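Robotics | Hands and Grippers
January issue
By Itsuki Yoshida
14 shares | 3 comments

Choosing a Hand: Inside the Hurnura Comparison Trials

For most of the past decade, the question of which gripper to fit to a robot arm was settled by price and payload. A two-jaw gripper was sturdy, easy to program and simple to repair. Hands with several fingers were regarded as research equipment, and few buyers outside the universities asked for them.

The Hurnura laboratory has spent the autumn and winter testing whether that division still holds. Its staff compared three end tools on the same pair of arms: the Buko parallel gripper, the Hosoda soft gripper and the Pisum multi-finger hand. Each tool was given 26 household tasks, and each task was attempted 200 times. The tasks were drawn from a list kept by the laboratory's home assistance program and include folding cloth, opening drawers, sorting cutlery and moving bottles in and out of containers.

The container tasks have drawn the most interest from visiting engineers. A bottle standing in the open is a modest challenge for any of the three tools. The same bottle inside a narrow vessel leaves little room for the fingers, and the wall of the vessel may block the view of a camera mounted on the arm. The operator must decide how far to open the hand before entering, how deep to go and which surfaces may be touched on the way. 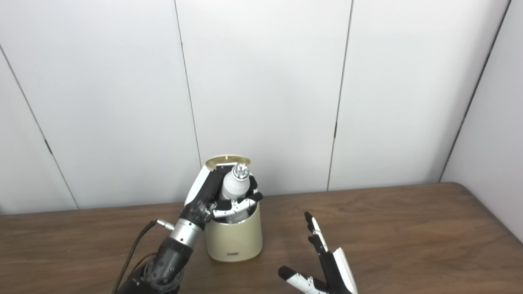
The Buko gripper performed well wherever the neck of an object stood clear of the rim. Its jaws close along a single line, and operators learned its habits within an afternoon. Its results declined when the object leaned against one side, as the outer jaw then had no gap to enter. The laboratory tried a thinner set of jaw plates in the second month and recorded a clear improvement, although the plates bent under heavier items and were withdrawn.

The Hosoda gripper was the gentlest of the three and left no marks on painted or polished surfaces. It was also the widest when open. Several of the narrower vessels had to be removed from its schedule, and the published tables list those entries as not attempted.

The Pisum hand took the longest to prepare. Almost 200 hours were spent on calibration and operator training before the first scored attempt, and the finger cables required regular inspection. Once in service, the hand could place its fingers on different sides of an object and adjust them one at a time – an advantage that mattered most in confined spaces. Operators also reported that they dropped fewer objects during the handover from one arm to the other.

Cost remains the principal objection. The laboratory estimates that a pair of Pisum hands requires five times the yearly maintenance budget of a pair of Buko grippers, chiefly in replacement fingertips and technician time. For a workplace that handles one kind of carton all day, the simpler tool is still recommended.

The second phase of the trials will keep the same arms and task list but replace the wrist cameras and the controller software. Results for the container group are to be released first, together with the operator logs.

Filed under: Grippers, Test Reports, Home Robotics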